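8 Sep 2025

Wrist camera trials, second arm, Ezeani bench.

Swapped the Sundard camera for the Ronemen one this morning. Same bracket, same cable run, two longer screws. Kamran's calibration file loads but the offsets are for the old lens, so I redid them by hand and saved under a new name. Do not overwrite the old one yet.

Focus: the Ronemen is fine at arm's length and poor close in. The Sundard was the other way round. Tried 12 grasps on the foam blocks with each, soft fingers, same speed. No difference in the grasping that I would put my name to. Exposure settles faster on the Ronemen.

Controller dropped the stream once, error 3881. Restarted, did not come back. Aminu has seen it before on the other arm – ask which firmware.

Very close range on knitwear and hair: stitches hold up along the line where the two meet, then go soft towards the lower right.

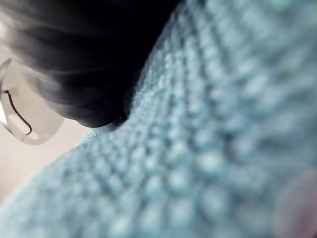 Suha thinks the lens is being blamed for what the mount does, and would move the camera back 29 mm before ordering anything else. Danjuma would keep both cameras and switch between them.

To do: print the longer bracket, check it clears the wrist joint.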